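**Slide 6: cords**

Same problem at the Forkdale office. We had 18 drawers and every one had a cord in it with no label. Ask who has one at home.
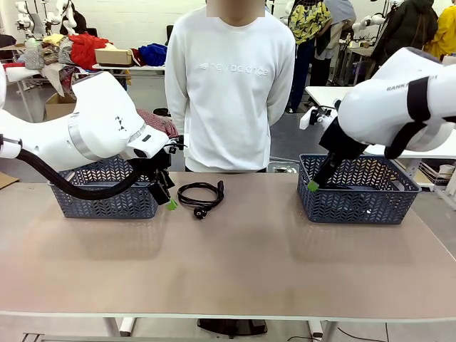

*Slide 6. One power cord, two baskets.*

- Left basket is keep, right is recycle. Say it before the click.
- Loose coil, no tight wraps around the plug.
- Ibarra sorted some 209 cords in September. Pause for questions.

Skip the label printer if we're past 2:40. Demetrio Paredes has the handouts.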